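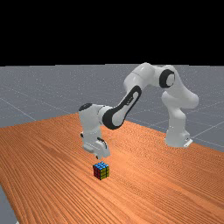
1 June 2022
By the Roltwood Road page

Your questions about the crashes at the Cindum Lane bend

I've been running this little page for a while now, and after the latest pickup went through the guardrail my inbox filled up (thank you, I think!). A lot of you asked the same things, so I'm answering them all in one place.

Is the road open again?
Yes, both lanes. The shoulder on the creek side is still coned off, so please don't pull over there to look. I know it's tempting.

Was anybody hurt?
The driver was checked out by the ambulance crew and went home the same night, according to the fire department. I don't post names or plates, so please stop asking me for those!

How many crashes have there been at that bend?
The county's public log shows 12 in the past five years. That only covers the ones where somebody filed a report. If you slid into the ditch in December and your brother-in-law towed you out, you're not in there.

Who do I call if I hit the guardrail, or find it already smashed?
Call 911 if anyone is hurt or something is sticking out into the lane. Otherwise it's the Roltwood highway garage, and they do pick up, though usually not over lunch. Have the pole number handy. I live by pole 83, right before the curve, and giving them that saves me ten minutes of "you know, past the old feed store."

Wasn't the speed limit supposed to come down?
That's the one everybody wants to know! The town asked for a lower limit through the bend, and the state has to sign off on it because Cindum Lane is a state route from the Jollgate line on. The traffic count came back at 3,166 vehicles a day, a lot more than I would have guessed. As of this week there's no decision, and I check more often than is probably healthy.

What about a flashing sign?
It's on the list. The yellow arrows that went up last fall were the cheap fix, and I do think they help at night. In fog, not so much.

My fence got flattened. Who pays?
Start with the driver's insurance, and get the report number from the sheriff's office first. Take pictures before you move a single post. We didn't do that the first time our mailbox got hit, and it cost us around $200 for a new one plus the concrete (and a very grumpy Saturday's worth of digging, in the rain).

Can I come to the meeting?
Please do! It's at the Akinola Hall, upstairs, and you can sign up to speak at the door. Keep it short, they really do cut you off. If you can't make it, send a letter to the town clerk and it gets added to the record.

Can I send you a crash report or a photo?
Sure, but only after you've called it in and you're parked somewhere safe. I usually post updates in the evening, once supper's cleaned up.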